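The slow train to Rirkent

I'd been promised a steam engine and what I got was a diesel railcar with a heater that smelled of toast. I didn't mind a bit. The Doscombe and Rirkent line closed to passengers when my mum was still at school, and here I was on the platform with a flask and a proper cardboard ticket, waiting to ride the whole length of it!

The last stretch of track, from the river bridge up into Rirkent, only reopened in July. Before that the trains stopped in a field, everybody got out to look at some sheep, and then they all went back again. Sigrun Lunde drove them on that run for years and told me she'd got quite fond of the sheep.

She let me stand behind her cab door as far as the first signal box. It's slow going (you could overtake us on a bicycle, and a boy in a red helmet did), but you see so much more. Back gardens, allotments, a heron standing in the cutting as if it were waiting for a connection. The old Stevens brickworks has its own siding, still full of wagons, and I'd have happily got off there and poked about for an hour.

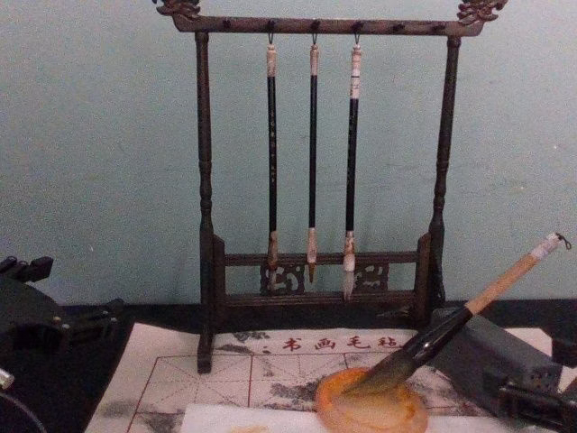
After the brickworks the line climbs, and the railcar starts to grumble. Wendelin Gasser, our guard, came through clipping tickets with a pair of nippers he'd bought at a swap meet in Basel. He moved here for a job in insurance and joined the railway the same winter. His real love is lever frames, and if you ask him about the one at Rirkent you'd better have a seat, which luckily I did.

The frame came out of a box on another line altogether. It was in pieces, packed in crates with no labels, and it took two winters to put back together. Four of the levers still don't do anything. They're painted white and kept polished with the others, and Wendelin has plans for at least one of them.

Then the bridge. I'd read up on it beforehand and I still wasn't ready. There's a long curve through beech trees, the trees stop, and you're out over the water with nothing at the window but sky. The whole carriage went quiet, apart from a toddler who shouted "boat!" at a duck.

The bridge cost more than anything else on the line. The new timbers were lifted in by crane while the trains were off for the winter, and about 300 people turned up on the bank to watch, in sleet, with umbrellas.

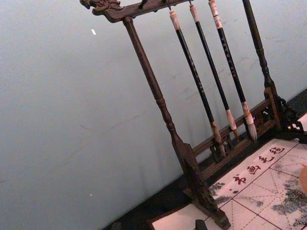 Words: Chia-jung Tse
Additional research: Pei-shan Choi

Rirkent station has one platform, a very good tea room and a waiting room with a real fire. I had the cheese scone and then, for reasons of research, the fruit one. Cheng-en Hsiao runs the booking office and sells second-hand railway books out of the old parcels hatch. I came away with a signalling manual I'll never understand and a timetable older than I am.

You get a good long wait before the train goes back, so do walk up to the footbridge and watch the railcar being moved across to the other track. The last one leaves at 4.40 in the afternoon and they do mean it. I was the person running down the ramp with a scone in a paper bag, and Sigrun very kindly pretended she hadn't started the engine.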